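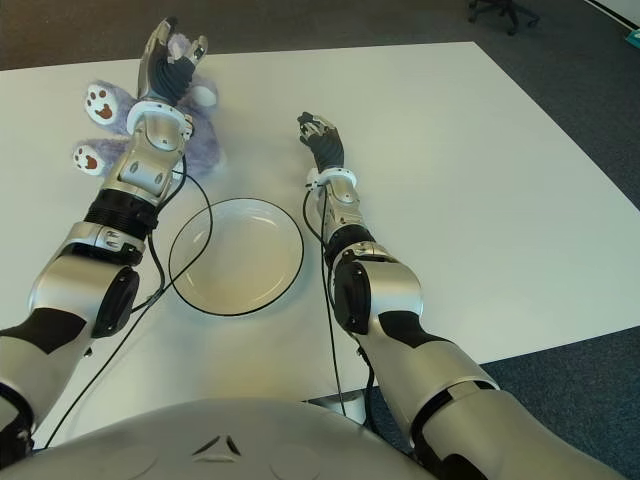
Brendamholm presenta resultados sobre el agarre de objetos blandos

Imprimir | Enviar por correo electrónico

2022-07-08

El grupo de manipulación de Brendamholm, dirigido por Kirstin Leckie, ha concluido la primera fase del proyecto Derese, dedicado al aprendizaje por demostración en robots humanoides. El método se entrenó con 600 demostraciones de recogida y depósito de objetos, entre ellos un peluche de color lavanda y un plato blanco. En la evaluación realizada en mayo, el sistema completó 94 de los 204 ensayos previstos. Feng-yi Kong, responsable del análisis, atribuye la mayoría de los fallos al cierre prematuro de los dedos. El informe técnico puede solicitarse a la secretaría del grupo.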